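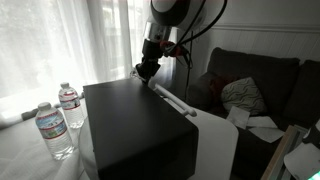 The arm in the sitting room

Talden, July 2023. First thing you notice is how ordinary the room is. Sheer curtains, grey sofa, patterned cushion, a couple of bottles of water by the window. Then the arm, hanging down over a white round table with red cable ties round its wiring and a big black box under it. The box takes up most of the table. Loose papers, or maybe tissues, all over the sofa seat.

Américo Amaral has been cleaning and resetting rooms like this one for 15 years. He runs the housekeeping team at Mustirov, a company that lets serviced flats by the week and by the month, and since May he has had a machine on his rota. On paper it counts as a member of staff. He had to put it somewhere, he says, and the software only has a box for people.

Mustirov has 42 flats in two buildings. Between one guest and the next, each has to be stripped, cleaned, restocked and put back the way the booking pictures show it. The company would like the putting back part done by robot. Tables cleared, things off the sofa, everything returned to its spot. Not the bathrooms. Not the beds, not for a long time.

The arm comes from Brikora, a small firm that rents it out by the month and sends someone to look after it. Most days that someone is Duarte Valente. He carries spare cable ties in his shirt pocket and eats lunch with the housekeepers, which went down well.

What it does in a day

Less than you'd think. On the morning I visited it was working on table tops. Valente puts something down, the arm goes to it, comes down slowly, stops. Sometimes it stops a good way short and waits. He types, it moves again. A housekeeper could have cleared and wiped the table and been halfway down the corridor.

"It isn't fast and I've never told them it's fast," he says. "What I want is the same thing every time. Then we can talk about fast."

The tally since it arrived is 767 objects picked up and put down in the right place, a number Valente keeps in a notebook as well as on the laptop. He doesn't keep a number for the ones that went wrong. Or he does and wouldn't show me.

Big flat things are hard. So are clear things, the water bottles especially, with a bright window behind them. Paper is worst of all. A loose sheet on a dark sofa can be rubbish or it can be somebody's contract, and the people who clean here have a rule about that, which is that you never throw away paper with writing on it, you put it in a envelope with the flat number and hold on to it for a month. The arm has no rule. Valente has asked for it to leave all paper alone for now. Amaral agreed before he'd finished the sentence.

Who does what now

Here's the part the team wanted to talk about. Before May, two people did a flat together. One on the bedroom and bathroom, the other on the kitchen and living room, and they swapped halfway through the day so nobody spent a whole shift bent over a bath. On the days the arm is in, the living room is out of the swap. Somebody gets the bathrooms all day.

That was not in the plan. It wasn't in anyone's plan, it just fell out of the timetable. Took a fortnight for the complaint to reach the office, because people don't like to moan about a thing the boss is excited by. Amaral changed the rota the same week. Now whoever has bathrooms in the morning sits with Valente in the afternoon and tells him where things go.

The telling turns out to be a job in itself. Where does a cushion go? At an angle, against the back, but which way up? Does a throw get folded or draped? One housekeeper with years on the top floors spent an hour explaining what counts as a dirty table. Valente wrote down four pages. She gets no extra pay for it, and she brought that up with me before I'd got my pen out.

The company's answer is that there will be a new grade, room lead, with more money and less lifting. No date for it. No figure either when I asked. Amaral has asked twice and intends to ask again.

The worry

Will it take jobs? Everyone said the word jobs within a minute or so. Mustirov says no, it can't find enough cleaners as it is and turns bookings away in summer. That is true as far as it goes. Housekeeping has been short by four people since last year. But a gap filled by a machine is still a post that won't be advertised, and the people here have cousins and neighbours who'd have gone for it.

Amaral's own view moves about. When he's tired he likes the idea a lot. His knees are bad and so are most of the team's, and a thing that picks up off low tables all day without wincing is fine by him. Then he walks into a flat and sees a room left in a state, and knows from it that someone is ill, or has had a row, or has a child who has been sick in the night. He leaves extra towels. He rings down and asks for a later checkout. "What does it do with that?" he says. Doesn't wait for me to answer.

Valente, asked the same thing, says the arm moves objects and that is all it was hired for. He'd like it on wheels by the winter. At the moment it has to be taken from flat to flat in the goods lift, in pieces, with the cabling done up again at the other end — almost a morning gone each time — and the housekeepers help him carry it. That isn't on the rota either.

After lunch he went back to the table and the black box. Amaral stood in the doorway for a bit with a stack of pillowcases, watching it come down. Then the phone went, a early arrival on the second floor, and he was off up the stairs.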